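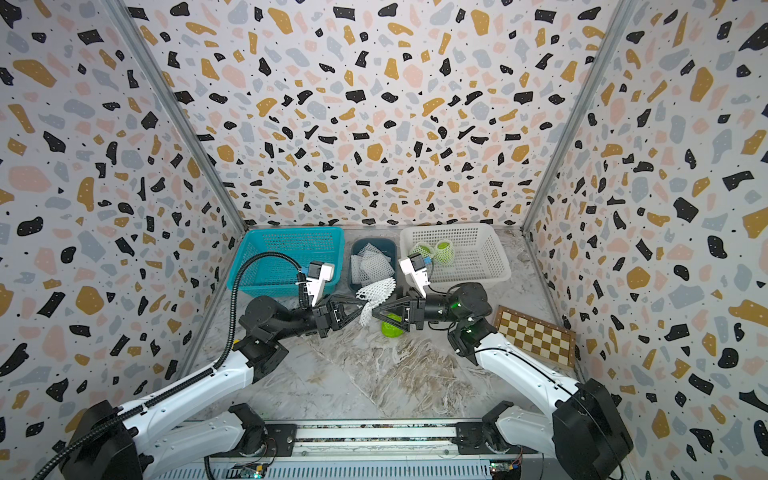
Pre-Purchase Walkdown Checklist: Two-Arm Wrapping Cell
Completed by Busisiwe Kekana, packing and safety. Comments by Sibusiso Nkosi, purchasing, marked SN.
Site: Brumholm packhouse, small-lot room. Status: open until every FIX line is closed and somebody has found the money.

Purpose: to decide what goes on the April equipment request for a second cell. Mark each line OK, FIX or BUY. "Fine for now" was removed as an option after the last form, where it was the answer to everything including the date.

SECTION A. ENCLOSURE AND FRAME

A1. Walls on three sides, no sharp edges at hand height. OK.
Comment: The terrazzo print is cheerful and I have no safety objection to it.
SN: I have a price objection to it. Please quote plain panels for the second cell.

A2. Metal corner posts tight, no movement when pushed. OK.

A3. Open front. BUY.
Comment: The front is where people stand, and it is where both arms are mounted. I want a light curtain or a hinged guard priced before we talk about anything nicer. Mokirier quoted the guard as an optional extra, on the same page as the color choices.
SN: Guard moved to the required column. Color choices moved to the bin.

A4. Tabletop clear of items not used in the job. FIX.
Comment: One chessboard, one yellow plastic thing. Neither is on the asset list. Both have been on this form before.
SN: I am not budgeting for a shelf to put a chessboard on.

SECTION B. ARMS AND MOUNTING

B1. Mounting plates and screws at the front rail checked with a wrench, not by looking. OK.

B2. Reach of both arms marked so a visitor knows where not to lean. FIX.
Comment: Tape. We need tape. It should not require a purchase order.
SN: It requires a purchase order. Anything over zero does. Sign here.

B3. Emergency stop reachable from either side of the cell. BUY.
Comment: There is one, on the left. Whoever is on the right will have to be patient. The second cell should come with 2 stops as standard, and we should add one to this cell on the same order to save a delivery charge.

B4. Hose and cables secured along the arms, no rubbing at the joints. FIX.
Comment: The corrugated run on the left arm makes a tall loop over the wrist. It may well need the slack, but I would like the supplier to say so in writing. Add spare ties and one spare hose to the request.

B5. Circuit boards at the front rail covered. BUY.
Comment: They are right where a person puts a coffee down. Covers, please, for this cell and the next.
SN: Could we also budget for people not putting coffee down?
BK: Tried that. Covers are cheaper.

SECTION C. GRIPPERS AND PRODUCT HANDLING

C1. Gripper fingers free of burrs and chips. OK.

C2. Both arms can hold one foam sleeve open over the fruit. See comment.

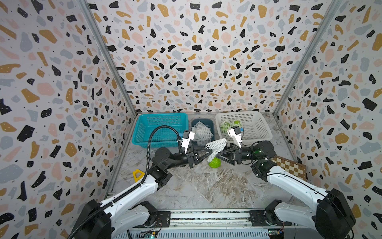
The sleeve is the whole argument for having a pair of arms. One arm can pick up fruit all day, but mesh is floppy and wants to be held from two sides, so any quote for a single-arm cell is a quote for a different job. Siliņa sent us one anyway, with a very nice cover letter. If we accept it on price, I would like it noted here that I will not be the one standing there holding the other side of the sleeve.
SN: Noted. The single-arm quote is out.

C3. Spare fingers in stock. BUY.
Comment: We have none. Order 2 sets with the second cell. A cell waiting for a finger costs the same floor space as a cell that works.

C4. Wrist cameras firm on their brackets, lenses clean. OK.
Comment: Ask whether the brackets are sold separately. The last time I asked, I was offered a complete camera kit and a training day.

SECTION D. BINS, BASKETS AND SUPPLIES

D1. Containers in reach of the arms and placed the same way each shift. FIX.
Comment: They sit in a row along the back and they can slide. Corner stops would do it. The shop can make those from scrap.
SN: My favorite line on the form.

D2. Foam sleeves stocked for the trial. BUY.
Comment: Dirnent sells them in cartons of 200. For planning, put down 40 cartons for the season. They weigh nothing and take up a heroic amount of room, so someone should measure the storeroom before the truck arrives.
SN: Freight is charged by volume. I have read it twice and it did not improve.

D3. Baskets easy to lift out and wipe down. OK.

SECTION E. PAPERWORK BEFORE SIGNING

E1. Risk assessment for the second cell, done at our site with our fruit. FIX.
E2. Electrical load for the room confirmed by the electrician. FIX.
E3. Service response time stated in hours. "Prompt" has been crossed out and sent back to Mokirier. FIX.
E4. Training for the Sunday crew priced as its own line. BUY.
SN: Last time it was "included," meaning a PDF.

Request goes in when A3, B3 and E1 are closed. The chessboard goes home with its owner by the end of the shift.

Signed: B. Kekana
Received, not yet approved: S. Nkosi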